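# 물맛은 어디에서 갈리는가

2018-06-05

같은 원두를 같은 비율로 내려도 집과 사무실의 커피 맛이 다르다는 사람이 많다. 기구를 바꾸고 분쇄도를 조절해 봐도 차이가 남는다면 물을 의심해 볼 만하다. 커피 한 잔의 대부분은 물이고, 차는 그 비중이 더 크다. 그런데도 원두와 찻잎에는 돈을 쓰면서 물은 수도꼭지에서 나오는 대로 쓰는 집이 대부분이다.

물맛을 가르는 첫째 요소는 경도다. 경도는 물에 녹아 있는 칼슘과 마그네슘의 양을 가리킨다. 두 성분이 적으면 연수, 많으면 경수라고 부른다. 연수는 입에 닿는 느낌이 가볍고, 경수는 묵직하며 때로 쓴맛이나 텁텁함이 남는다. 국내 수돗물은 대체로 연수 쪽에 가깝지만 수원과 계절에 따라 달라진다. 석회암 지대의 지하수를 쓰는 마을에서는 주전자 바닥에 하얀 물때가 금방 앉는다.

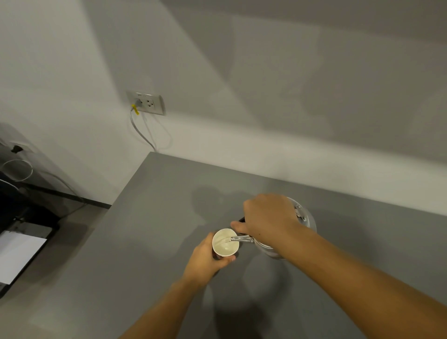
주전자의 물을 종이컵에 따르는 모습.

둘째는 염소다. 정수장에서는 소독을 위해 염소를 넣고, 수도관을 지나 가정에 닿을 때까지 일정량이 남아 있도록 관리한다. 이른바 잔류염소다. 위생에는 필요하지만 냄새에 민감한 사람은 바로 알아챈다. 물을 넓은 그릇에 받아 두거나 뚜껑을 열고 몇 분 더 끓이면 냄새가 줄어든다. 다만 염소가 빠진 물은 세균이 번식하기 쉬우니 냉장고에 넣고 그날 안에 마시는 편이 낫다.

셋째는 온도다. 미지근한 물에서는 냄새가 잘 올라오고, 차가운 물에서는 거의 느껴지지 않는다. 냉장고에서 꺼낸 생수가 유난히 깔끔하게 느껴지는 데에는 이런 까닭도 있다. 물맛을 제대로 비교하려면 모두 같은 온도로 맞춰야 한다.

## 아홉 가지 물을 마셔 보다

편집부는 지난해 11월 시음 모임을 열었다. 수돗물과 끓여 식힌 수돗물, 정수기 물 두 종류, 시판 생수 다섯 종류를 합쳐 9가지였고, 참가자는 6명이었다. 라벨은 모두 가렸고 물은 실온에 하루 두었다. 생수는 500mL 병으로 통일했다.

결과는 예상보다 싱거웠다. 가장 좋은 점수를 받은 것은 북유럽산 생수 쿤홀름(Kundholm)이었지만, 끓여 식힌 수돗물이 근소한 차이로 뒤를 이었다. 광천수인 코우베크(Koubek)는 평가가 극단으로 나뉘었다. 맛이 풍부하다고 적은 사람이 있는가 하면 분필 같다고 적은 사람도 있었다. 가격이 가장 싼 게보(Gevo)는 한 병에 1,000원이 안 되는데도 중간 점수를 받았다. 끓이지 않은 수돗물은 염소 냄새 때문에 최하위였다.

참가자들이 평소 마시던 물을 맞히는 순서도 넣었다. 매일 같은 생수를 주문해 마신다는 참가자조차 자기 물을 고르지 못했다. 반면 염소 냄새가 나는 잔은 전원이 골라냈다. 사람의 혀는 미네랄의 차이보다 냄새의 유무에 더 빨리 반응하는 듯했다. 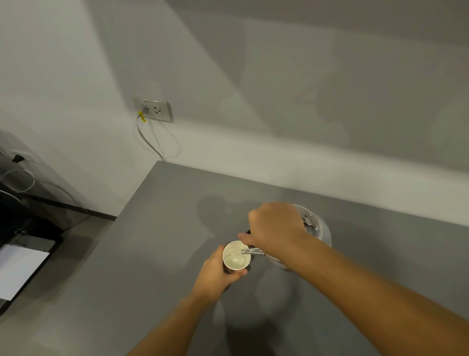 **수돗물을 한 번 끓이면 경도도 낮아지는가?**

일부만 낮아진다. 탄산수소염 형태로 녹아 있는 칼슘과 마그네슘은 끓이면 앙금으로 가라앉지만, 황산염이나 염화물 형태는 그대로 남는다.

## 관과 필터

건물 안의 사정도 살펴야 한다. 오래된 아연도강관은 안쪽에 녹이 슬고, 밤새 고여 있던 물에서는 쇠 맛이 난다. 아침 첫 물은 잠시 흘려보낸 뒤 받는 것이 좋다. 흘린 물은 걸레를 빨거나 화분에 주면 된다. 옥상 물탱크를 쓰는 건물이라면 청소 기록을 관리사무소에 물어볼 수 있다.

정수 필터는 종류에 따라 하는 일이 다르다. 활성탄은 염소와 냄새를 잡고, 역삼투막은 미네랄까지 걸러 낸다. 주전자형 정수기를 만드는 파미에르(Famier)의 제품처럼 활성탄에 이온교환수지를 섞은 필터는 그 중간쯤에 놓인다. 역삼투 방식의 물로 커피를 내리면 맛이 밋밋하다는 평이 많은데, 향미 성분을 끌어내는 데 미네랄이 어느 정도 필요하기 때문이다. 녹차처럼 섬세한 차에는 연수가 잘 맞고, 진하게 우리는 홍차는 경도가 조금 있는 물에서도 제맛이 난다.

필터 교체 시기를 넘기면 정수하지 않은 물보다 못할 수 있다. 포화된 활성탄은 냄새를 잡지 못하고 세균이 자라는 자리가 되기도 한다. 교체한 날짜를 필터 겉면에 유성펜으로 적어 두면 잊지 않는다.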